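The words I learned at the table

10 May 2022
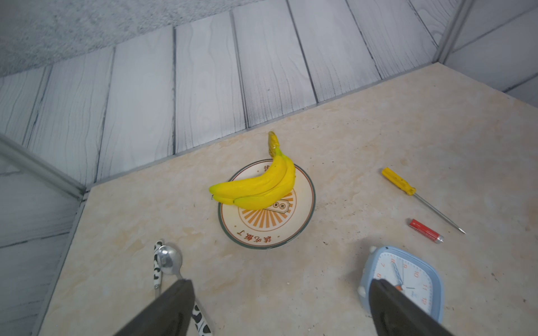 When I moved to Brirholm I had studied the language for 4 years, and still I could not follow a dinner. In class everybody waits for the end of your sentence. At dinner they don't wait, they pass the bread and start a new subject. My plates at home talk more slowly. One has Chinese characters along the lower rim, 该吃饭了, which means something like "time to eat", and I could read it long before I could say it with the right tones. Now it is mostly a plate for bananas, but I still say the words in my head when I take one.

My first teacher here was my neighbor, Bouchra Metwally. She had learned the language as an adult too, so she knew which mistakes hurt. She gave me one rule - learn 20 words from the kitchen before you learn any word from the newspaper. I did not obey. I came with "legislation" and "inflation", and then I could not ask for a spoon.

After that I wrote small papers and put them on the drawers and the fridge. The paper on the oven fell down in December and I never replaced it, and this is maybe why I still mix up "bake" and "roast".

I also have an old phrase book from 1946, bought at the market in Nurnent. It teaches how to call a porter and how to complain about a wet mattress. I have never needed the mattress sentence, but I can say it perfectly.

Next month I start the evening course again, the conversation level this time. Bouchra wants to come with me, only to listen, she says.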